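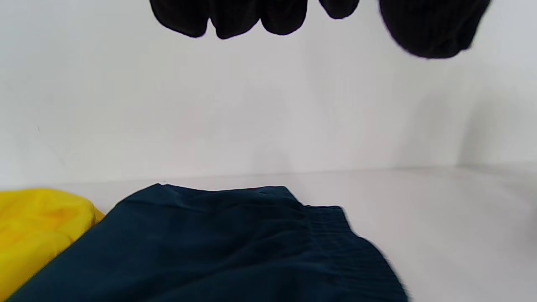
4.3 Loss of the wrist pose during packing

The most frequent fault in our clothing task was a silent loss of the wrist pose. The recorder continued to write values, but the values did not change any more, and no alarm was given. We recorded 400 packing episodes with the Bitix logger, and 36 of them contained a frozen segment longer than 900 ms. At first we suspected the visual background. A plain white wall with one small dark speck, as in Figure 4, offers few points to follow, and the dark teal garment gives only weak contrast inside its folds. The frozen segments were however not more common in views of this type.

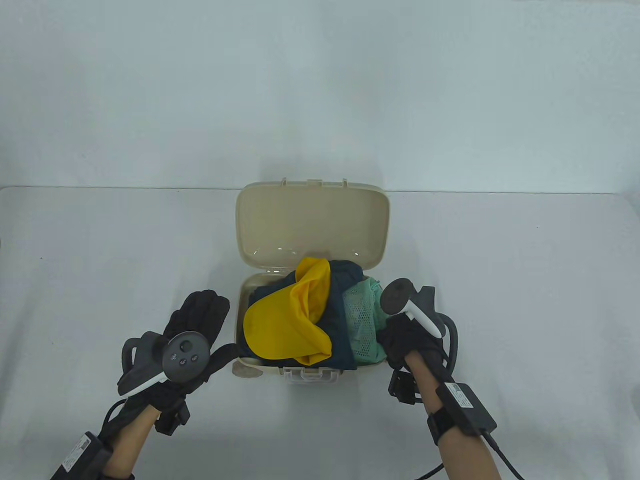 Drarora Lab, Group for Safe Manipulation
Figure 5. Packing of clothes into a beige box with hinged lid. A controller is mounted on each glove.

The cause was found in the connection between controller and logger. When one hand pressed close to the side of the box, the pose sometimes stopped for a short time, and the Lozano driver repeated the last valid sample. A policy trained on such data moved the arm into the box wall in two trials – the emergency stop was needed in both. We now reject any segment with identical samples for more than 80 ms. This check does not repair the data, and the operator must repeat the episode.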